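Getting the kitchen ready before the cold sets in
27/10/2022 — filed under Kitchen, Quick Tips

Quick one tonight, typing between loads of laundry. November is nearly here, the windows stay shut from now on, and every smell and drip in the kitchen stays in with us. My list, same as last year with a few additions.
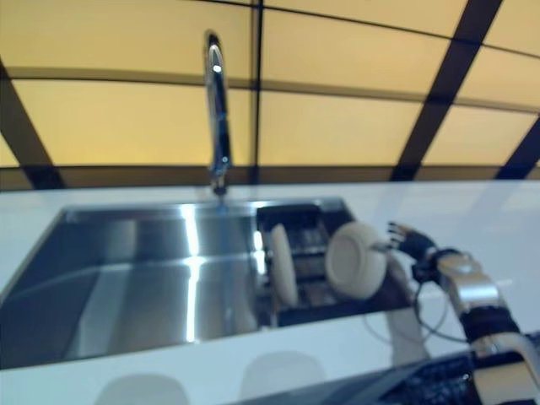 Drains first

Stainless sinks are forgiving, drains aren't. Kettle of hot (not boiling, if you have plastic pipes) water down the drain once a week, with a squirt of dish soap ahead of it. Grease goes in a can, never down the hole. Bacon grease, the water off ground beef, butter from the pan, all of it.

Smelly drain: pull the strainer and look at the underside. That's usually the culprit. Old toothbrush, soap, done.

Garbage disposal: ice cubes and a handful of coarse salt. Lemon peel smells nice but doesn't clean much. Cold water running the whole time. Don't put potato peels down it — I have done this, at Thanksgiving, with guests.

Water spots and chrome

White vinegar on a rag, wrap it around the faucet, leave it while you do something else. Rinse well. Dry with a towel or you get the spots right back. If your faucet has a fancy colored finish skip the vinegar and check the booklet.

Scrub steel with the grain. Find the lines first, they're faint. No steel wool, it leaves bits behind and the bits rust.

Dish rack

Gets gross underneath and you don't see it. Once a week take everything off, flip it, hot soapy water. Put it out in the sun if there is any. Orange spots on a coated wire rack mean the coating has cracked. A dab of clear nail polish buys you a few months.

Plates go in with a gap between them. Crammed plates dry slow and smell like a wet dog.

Baking stuff

Check dates on baking powder and yeast now, before you're halfway through a pie. Spoonful of baking powder in hot water, should fizz like mad. If it just sits there, toss it. Baking soda gets the same test with vinegar.

Flour in a jar with a tight lid. New bag goes in the freezer for 4 days first, kills whatever might be living in it. Let it come back to room temperature before opening or it gets clumpy.

Brown sugar gone hard: slice of bread in the bag overnight. For emergencies, damp paper towel over the bowl and a short go in the microwave. Watch it, it melts fast.

Spices

Open, sniff, decide. If you can't tell paprika from chili powder with your eyes shut both of them are dead. Keep them off the shelf over the stove. I know it's handy. Steam and heat ruin them.

I write the date on the lid with a marker. Best habit I've picked up in years and it takes a second.

Fridge

Pull it out and vacuum the coils (unplug first!). Ours had so much fluff behind it I could of knitted a hat. Wipe the door gasket with warm soapy water, then do the dollar bill test — shut the door on a bill and tug. Slides right out, the seal is going. A thin smear of petroleum jelly on a stiff gasket sometimes brings it back.

Leftovers on one shelf only, at eye level. Anything in the back corner is never getting eaten.

Knives and boards

Wood boards: salt, half a lemon, scrub, rinse, stand on edge to dry. Next day rub in mineral oil, let it sit overnight, wipe. Not olive oil, it goes sticky and rancid. I use the Kozan board oil from the hardware store but plain drugstore mineral oil is the same idea for less money.

Board sliding around? Damp dishcloth under it.

Knives: hone before you cook, a few strokes each side. Sharpen for real twice a year. If it skids on a tomato skin it's overdue.

Oven

Do it now and not the week of the big dinner. Paste of baking soda and water, spread it on thick, leave overnight. Wipe out most of it, spray vinegar on what's left, wipe again. Racks in the bathtub on an old towel with hot water and dishwasher powder. The towel is so you dont scratch the tub.

Check the temperature too. A cheap oven thermometer is worth having. Mine is a Pusum, nothing special, hangs on the middle rack. Found out our oven runs cool, which explains a whole lot of pale cookies.

Towels and sponges

Dish towels that smell even when clean: hot wash, cup of vinegar, no fabric softener. Softener is what stops them soaking anything up. Ours are the plain Grudano cotton ones and after 2 hot washes they were fine.

Sponges, new one every other week. Cut them in half, they last longer and get into glasses better.

Under the sink

Everything out. Feel along the pipes with a dry paper towel, it shows a slow leak better then your fingers do. Old baking sheet under the bottles to catch drips. Throw out the three empty spray bottles you were saving.

Still to do here: range hood filter, the drawer with the lids, candle wax on the good tablecloth. If you've got a trick for wax that doesn't involve an iron put it in the comments, I scorched the last one.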